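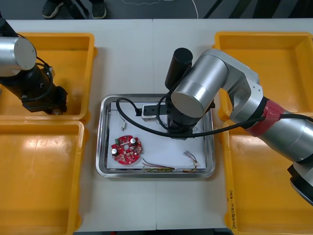
Bench Sorting Cell, Readiness and Safety Checklist

Site: Mollon, electronics rework room
Equipment: Dornedex two-arm bench cell
Task: sorting small electrical parts from a center tray into four bins
Checklist revision: April
Result codes: P = pass, C = pass with comment, F = fail, N = not checked

Purpose. The checklist has 27 items in five sections. It is used to decide whether the cell may run the sorting chore with an operator nearby, with an operator at the bench, or not at all. Comments are recorded where the result code alone would mislead the next reader.

Section 1. Bench and floor

1.1 Tabletop level, both panels flush at the seam. P
1.2 Table locked to floor brackets. P
1.3 Surface free of oil, swarf and solder debris. P
1.4 Floor cables outside the walking path or covered. F
Comment: A thin white cable crosses the floor behind the table with no cover. Same finding as last inspection. Install a cover before the next run.
1.5 Lighting at tray height, minimum 400 lux. C
Comment: Level is sufficient. Overhead fixtures leave bright reflections on the floors of the yellow bins and on the rim of the steel tray. Shiny parts lying on a glossy bin floor may be missed by the overhead vision check. Matte liners have been requested from Cordeiro.

Section 2. Bins and tray

2.1 Four bins in position, two each side of tray. P
2.2 Bins empty at start. P
2.3 Bins marked with content class, readable from operator position. F
Comment: Handwriting on the rim of the lower right bin is small and runs vertically. Replace with printed labels on all four bins. The arms do not use the labels, but the person who empties the bins does.
2.4 Tray lined with clean white paper, corners flat. P
2.5 Parts placed in a single layer, none overlapping. C
Comment: Met for the round circuit board. Not met for the thin wires, which tangle as soon as they are put down. The requirement was written for rigid parts and should be reworded.
2.6 No part over 100 g. P

Section 3. Arms and grippers

3.1 Joint covers in place, fasteners tight. P
3.2 Gripper approach to tray clear of rim on all sides. C
Comment: Clearance is acceptable at the upper right of the tray. The housing above the gripper is tall and blocks the operator's view of the fingertips from the right. Check from the left side of the bench.

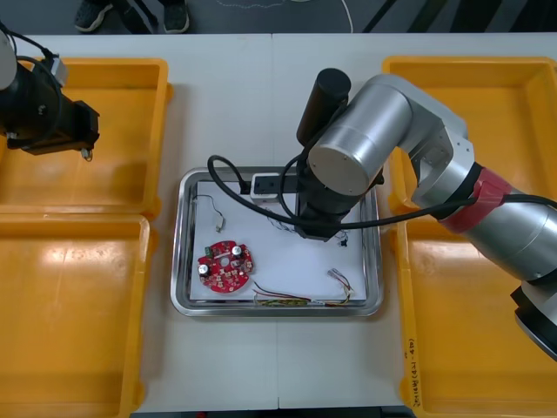
Item 3.2. Right gripper lowered into the upper right part of the tray; bins empty.

3.3 Idle arm parks over its own bins and stays out of the tray. P
3.4 Gripper pads free of cuts and adhesive. P
3.5 Holding force on capacitors within set limit. C
Comment: The board carries two standing capacitors. A grasp by the capacitor lifts the board, and the log records it as a success. It should be recorded as a handling fault. Grasp by the board edge only. The notched outline makes this harder than the supplier's test disc suggests.
3.6 Grasp of round parts from above, no tipping. C
Comment: Acceptable at reduced speed. At full speed the part may shift on the paper before the fingers close.

Section 4. Cables and flexible items

4.1 Arm cables secured along each link. F
Comment: Loops stand away from the wrist. A loop that can pass over the tray can drag a part off the paper. Add two clips per arm.
4.2 Loose wire bundles picked up in one grasp, no strands trailing. F
Comment: This remains the weakest part of the chore. In 35 attempts with the Estik grasp planner, the bundle was lifted most of the time, but trailing ends caught on the tray rim or pulled a second part along. An operator does this by pinching and coiling, a motion the present fingers cannot make.
4.3 Small connectors with leads attached identified as one item. C
Comment: The planner at times treats the connector and its lead as two items and plans a second pick for the lead.
4.4 Corded items not resting against or under a moving link. F
Comment: A long cord does not stay within the tray. It goes over the front rim and across the table, where it can end up beneath the arm. Corded items are to be coiled and tied by hand before loading, or kept out of the batch.

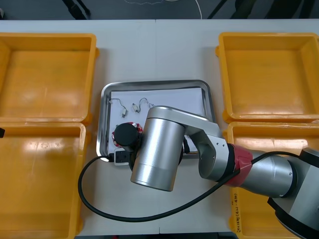 Item 4.4. Black cable over the front rim of the tray and under the arm links.

4.5 Planner rejects a pick when a cord crosses the arm path. N
Comment: Function is listed in the Estik release notes. Not yet demonstrated at Mollon.

Section 5. People and stopping

5.1 Emergency stop reachable from both long sides of the table. P
5.2 Stop function tested from each arm in motion. P
5.3 Standing zone marked on floor at far side of table. F
Comment: No marking. People stand close to the back edge during runs. Mark the zone with tape and list it in the operator sheet.
5.4 Speed limit active when a person is in the zone. C
Comment: Works when enabled by hand. No automatic detection is fitted.
5.5 Restart requires a deliberate operator action. P
5.6 Run log saved with faults listed by item type. P

Assessment by chore

Rigid parts, single layer, no leads: suitable for running with an operator nearby after items 1.4, 4.1 and 5.3 are closed.
Populated boards: operator at the bench. Edge grasp only.
Connectors and small wired components: operator at the bench. Expect repeat picks.
Wire bundles and corded devices: not suitable. Continue by hand.

Emptying the bins, changing the tray paper and untangling wires are still manual work and were not offered by Cordeiro as machine tasks. Time spent on them should be charged to the cell when its output is compared with hand sorting.

Open items to be rechecked before the Saturday run: 1.4, 2.3, 4.1, 4.4, 4.5, 5.3. Item 4.2 stays open until different fingers are available.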